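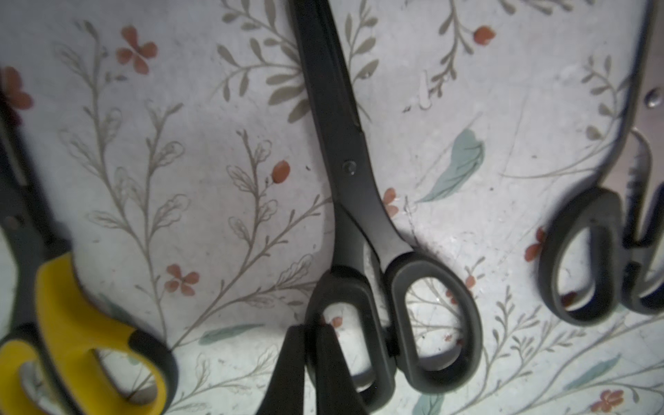 Unit 8. Picking one object out of several alike

Reading: the Drosuris lab notes, section 2, before class.

In earlier units the arm had one object in view and the policy learned to close on it. In this unit the target sits next to others of the same kind, and the instruction names which one to take: "pick up the middle scissors."

The method is behavior cloning from wrist camera views, with the instruction fed in as text. The Zallero baseline has 60 demonstrations per target position. Each one is a teleoperated grasp, recorded from the start of the approach until the arm is back at its home pose.

Known problem: as the gripper comes down, the neighbors slide toward the sides of the view and are partly lost. A policy that sees only the current view can no longer tell "middle" from "left." Lapointe's fix is to keep 5 past views as extra input. In our runs this removed around half of the wrong picks. It did little for poor grasps on the right object.

Scissors are a hard case for grasping. The finger loops are open, so a fingertip can go through a loop or press down on its rim. Score these apart from wrong picks.

A patterned surface also matters. Policies trained on the plain Podalby table did worse over printed flowers and leaves, so train with both.

For lab: run the baseline with and without past views, and report wrong picks and missed grasps in separate columns.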